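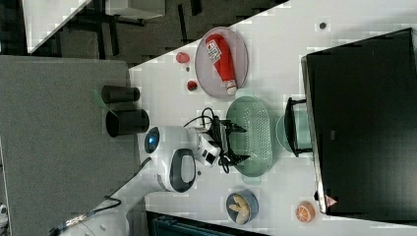
Ketchup on the pink plate, green colander next to it

Posted August 24, 2020 by Dinesh Panicker
Vernby Kitchen Swap mailing list

Hi all,

Thanks for the replies on the ketchup thread, all of them, even the grumpy ones. I'm going to answer the colander question first, as it came up the most.

On the earlier message, Szilágyi wrote:

> I've been through three colanders in 2 years and I'm fed up. The round
> ones roll around in the sink, the wire one bent, and the big one won't
> fit in my cupboard with anything else. Is an oval one any good for a
> small kitchen? Also, does anybody keep their ketchup bottle lying down,
> or is that just my house?

Oval, yes, go for it! The pale green one in the picture is the shape I mean, with rows of little holes across the base and a smooth rim. I've got one the same shape at home and it sits across my sink the long way, so I can rinse a few strawberries and still get a glass under the faucet. It won't drain a huge pot of spaghetti in one go (I do it in two batches and grumble), but for fruit, beans and salad I reach for it every time. Mine came from the Horkum outlet out by the Virnham exit, and I paid too much for it, but that was back in February and they've moved the whole kitchen aisle since then, so don't ask me where to look.

One thing — check the holes before you buy. Rice went straight through my old one. Small holes are slower but you keep your dinner.

As for the ketchup, it's not just your house. I lay mine down on the fridge shelf when it's getting low, and when we eat out on the porch I put it on a plate, same as in the picture, and carry the whole thing out. A plate with a bit of a raised rim is best for that. The flat ones are hopeless, ask my good tablecloth. My sister stands hers on its cap and thinks I'm a barbarian.

Somebody else asked about white tabletops and tomato stains. I wipe mine right away with dish soap and warm water, and if a spot has dried on I leave a damp cloth over it while I do the dishes. Baking soda paste for the stubborn ones, but go easy, I dulled a patch on my old table that way.

I still have 6 small plates to give away, plain ones, no chips. Write me off-list if you want them and I'll leave them on the porch for you.

Dinesh

2 replies | 175 views | Share this message

This site uses cookies to remember your list settings. Accept | Manage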